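How a Robot Arm Gets Ready for Its Day

Do you brush your teeth in the morning? A robot arm has no teeth, but it also needs some care before it starts to work. On this page you can read how people look after one robot arm in the town of Dullstead.

The arm stands on a desk in a room with blinds on the windows. The people who work with it call it Fukley. It was Marama Merrick who chose the name, and she does not want to say where it comes from.

What is inside an arm?

Hold out your own arm and bend it. You can bend it at the shoulder, at the elbow and at the wrist. These places are called joints. A robot arm has joints too. Fukley has 7 of them. In every joint there is a motor that turns it, and a small sensor that tells the computer how far it has turned.

Between the joints run cables. Some bring electricity and some bring messages. If a cable is pulled too hard, the message can get lost, and then the arm stops and waits for help.

First job: look and listen

Every Monday at eight o'clock Rangi Tamihana comes in and walks slowly to the desk. He does not switch on anything yet. He looks at the screws at the foot of the arm, and he tries with his hand if the foot can move. It must not move at all! A robot arm that is loose on its desk will miss the things it wants to pick up.

Then he switches it on and the arm turns each joint a little, one after the other. Rangi listens. A healthy joint makes a soft humming sound. A scratching sound means that something needs grease, or that a screw has gone somewhere it should not be.

Second job: clean the fingers

At the end of a robot arm there is often a gripper. A gripper is a kind of hand, but it does not need five fingers. Many grippers have only two, and they open and close like the claw of a crab.

The fingers get dusty, and dusty fingers are slippery. Defne Kırmızıgül cleans them with a soft cloth. She never uses much water, and she always waits until the arm is switched off.

Third job: show it how

There are grippers which a person can hold in the hand. With such a tool you can do a task yourself, for example put a cup on a plate, and the computer keeps a record of the movement. Later the arm can learn from it.

To know where the tool is, a camera can look for a special marker. It is a square with a black and white pattern, and no two patterns in a set are the same. If the marker is dirty or crooked, the camera can make a mistake, so the markers are wiped too.
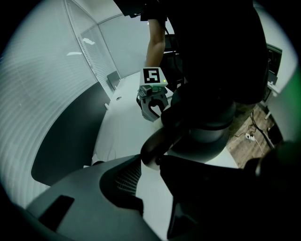

A hand-held gripper with its square marker on top, near the robot arm. Can you find the small green light?

When something breaks

Last October one joint of Fukley became very slow. Rangi and Defne needed 2 days to find the reason, which was a tired cable. They changed it, wrote the date in the repair book and let the arm practise 32 easy movements before it got real work again.

Words to remember

Joint: a place where an arm can bend or turn.
Sensor: a part that measures something.
Gripper: the hand of a robot.
Marker: a pattern that a camera can find easily.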